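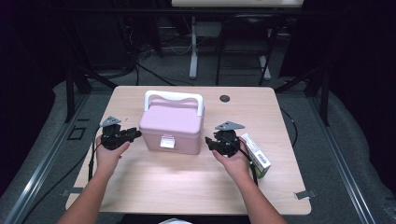

Section 4. Comparing Two Hand-Held Grippers on the Pink Box

Read Section 3 first. If you skipped Section 3, the tracking will tell you so in its own way, usually in the middle of your best run.

This section covers side-by-side trials of the Sison and Trisen finger sets on the standard Rornbridge hand-held body. Both sets bolt to the same linkage and both come in black, a decision made by someone who never had to sort them out of a drawer. Mark yours before you start. A dab of paint on the inside of the housing is enough.

4.1 Before you begin

You will need:

Two hand-held grippers with cables
One pink box with lid and carrying handle
One table, clamped
The trial sheet from Appendix B
A spare set of fingertips, either kind

1. Set the table inside the posts and fit the edge clips. Push on a corner with one hand. If the table moves, the clips are on for decoration. Do them again.

2. Run each cable down off the near side of the table. Leave enough slack that you can reach the far edge with either hand without pulling.

3. Power up the left gripper, wait for the tone, then power up the right. The controller will accept them in the other order, and will then swap the two channels for the rest of the session without mentioning it.

4. Open and close each gripper fully, three times. Watch the jaw reading on the controller. Fully closed should read 0 and fully open should read 78. A reading of 77 is fine. A reading of 65 means a link is binding, and you should go to 4.4.

NOTE: The jaw reading is in controller units. They are not millimeters. People have ordered parts on the belief that they were.

5. Place the box near the middle of the table with the latch side facing you.

CAUTION: Keep your fingers behind the triangular plate when the gripper is in use. The linkage closes faster than it looks, and it has no opinion on what it closes on.

4.2 Lid trial

The lid trial tests how well the fingers hold a smooth, curved plastic surface with very little to grab. This is where most finger sets earn their bad reviews.

1. Bring both grippers in from the sides, jaws toward the box.

2. Undo the latch with the right gripper. Steady the box with the left. Do not press down on the lid while you do this; the latch is stiffer under load and you will blame the fingertips.

3. Lift the lid and hold it clear of the base for a count of 15.

4. Set the lid down on the table and return both grippers to the start position.

5. Write down the result before starting the next run. "I'll remember" is not an entry on the trial sheet.

Score the run as a hold, a slip, or a drop. A slip is any movement you can see. If you find yourself debating whether you saw it, it was a slip.

Using the handle to pick up the lid counts as a separate trial (4.3). It is much easier, and the results are much more flattering, so please don't mix the sheets.
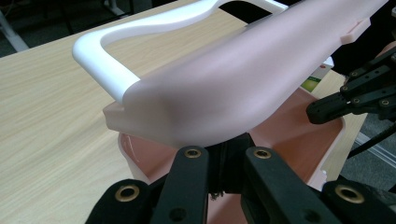

Rornbridge, 12 June 2018

Bench notes, added to this section at revision 3

We reran the lid trial with both finger sets after the change to the softer pads. The Sison set did well on flat faces and poorly on the curve. The Trisen set was the reverse, as if the two had met beforehand and agreed to split the work. With one of each fitted, left and right, we had fewer drops than with any matched pair. The sales sheet has nothing to say about this arrangement. We now use it for all lid work.

Other points from the same session:

Where both grippers work close together, bring the second one in from the side. Two grippers approaching from the same direction will lock links sooner or later, and the way to unlock them is patience, followed by a screwdriver.

Wipe the pads between runs. The older Jelletti pads shed fibers, and a single fiber between pad and plastic can turn a hold into a slip.

If the image from the gripper camera freezes, the trial log keeps running. Check that the picture is live before every run. We now have a very complete log of a picture that never changed.

4.3 Handle and base trials

1. For the handle trial, close one gripper on the carrying handle at its midpoint. Lift, hold, lower. Repeat with the other gripper. Do not carry the box over the edge of the table.

2. For the base trial, take the lid off and set it aside. Turn the open base so you have a clear way in from above.

3. Close the jaws completely and check for a reading of 0.

4. Lower the closed fingers into the base and stop before you touch the floor of it. Hold them there until the camera settles.

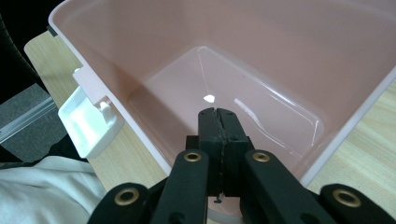
5. Open the jaws slowly to half and watch for contact at the sides. The outer links swing wider than the fingers do, so it is usually a link that touches first, down near the rim where you weren't looking.

6. Close again, lift straight up, and log the reading.

NOTE: Glossy plastic throws a bright spot back at the camera. If the tracker starts following the spot, lower the exposure by one step. Turning off the ceiling lights also works, up to the point where you need to find the switch.

4.4 If something is wrong

Reading stuck at 65: Loosen the outer link screws a quarter turn, cycle the jaws, and retighten. If it comes back, look at the pivots for wear.

Reading jumps by itself: Reseat the cable at the gripper end first, then at the controller.

Error 977: The controller has lost one of the two channels. It will not say which. Close one gripper, see if the reading moves, and you have your answer.

Fingers close unevenly: Check that you have not fitted one Sison finger and one Trisen finger to the same gripper. The paint from the start of this section was for this.

Replacement pads ship in pairs. Order by the number stamped on the pad backing, as the number on the bag refers to the bag. Go on to Section 5 for storage and cable care.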